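FOR IMMEDIATE RELEASE
March

Jirdale Students Publish Every Missed Grasp in Toy-Sorting Robot Project

Team says its success rate is lower than it hoped, and asks other schools to check the numbers

JIRDALE – The robotics club at Jirdale Technical College today released the full results of its toy-sorting project, including the failures. The club says that student robot projects, its own past ones among them, are too often judged by a two-minute video of the best run.

The project, called Nzioka, asks an industrial robot arm to pick small toys out of a metal bin, one at a time. Over one school term the team logged 3,479 attempts. The arm came away with a toy on 1,055 of them.

"That is less than a third," said Danuta Grabowska, the club's student captain. "We had a poster ready in the fall that said the robot could sort toys. We took the word 'sort' off it."

The club began the work after last year's regional showcase, where its entry placed second on the strength of a demonstration that the students later could not repeat. Faculty adviser Pranab Navaratnam said he had expected the group to move on to something new. Instead, the members voted to spend the year finding out how good the old system had been.

"I have sat through a lot of these events as a judge, and I have given prizes to things that I now doubt worked twice," Navaratnam said. "I would like to see a count next to every claim. If a team ran it once, say once."

Under the rules the students set for themselves, an attempt begins when the arm starts moving toward the bin and ends when a toy is lifted clear or the gripper comes up with nothing. Attempts cannot be struck from the log. A person may reach in to rearrange the toys only between runs, and has to write down that it was done. Two members who did not work on the software kept the log.

The toys were picked to be awkward. A knobby tire offers plenty of edges to grab but rolls when it is bumped. A small vehicle lying on its side gives the gripper a different shape from one standing on its wheels. Flat pieces that end up against a wall are harder still.
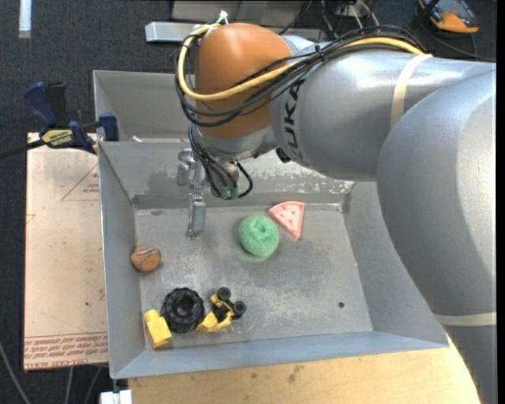

Dinesh Thambiah, who wrote most of the grasp-planning code, said the first 1,000 attempts were the most useful and the least pleasant. His early software did well on toys in the middle of the bin and poorly near the sides, a pattern that had been easy to overlook when the students laid out the toys themselves.

"We were putting them where it liked them," Thambiah said. "I don't think anyone meant to cheat."

The club also tested a learning program called Peso, which chooses grasps based on earlier attempts. It did better than the hand-written code on some toys and worse on others. The students do not claim that it won. Their report notes that the two programs were run in different weeks and that the gripper was adjusted in between, so the comparison is weak.

Outside reaction has been mixed. Llinos Vaughan, who teaches automation at nearby Jinham High School and read a draft, praised the log but questioned whether one bin in one room says much about anything else. The club has printed her comments in full at the back of the report.

Four schools have been invited to repeat the test with their own equipment. Jinham has agreed to take part. The others have not yet replied.

The report, the log and the rules are free on request from the college. Visitors may watch the arm run at the spring open house, starting at 10 a.m. The tally will be kept on a whiteboard beside the bin, misses included.

Media contact: Janaka Sivakumar, Communications Office, Jirdale Technical College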